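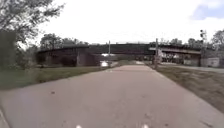

Search this site
Enter keywords... Go

How to do Flisley to Gastdale by bus and on foot

You can get from Flisley to Gastdale without a car in one day, but the connections are thin, so plan it the night before.

1. Buy a day ticket on the first bus. Two singles cost more.

2. Take the 101 from Flisley market square and stay on until Sallenholm. The ride takes 90 minutes. Sit on the left for the lake.

3. Eat in Sallenholm. The bakery by the church shuts at two and there is no shop after it.

4. Walk the old drove road over to Gastdale. It is 6 miles, mostly level, with one steep pull after the second gate. Fill your bottle before you leave the village.

5. For the way back, catch the 161 from outside the Delorme Hotel. It only stops if you put your hand out - stand where the driver can see you.

From June there is a later bus as well. Times were checked in January 2018.

Comments (3)

walkingboots: Did this last week. Second gate was very muddy, wear proper boots.

Jen_T: Are dogs allowed on the 161?

moorhen: Yes Jen, ours went free.

Contact us | Copyright Gastdale on Foot | Back to top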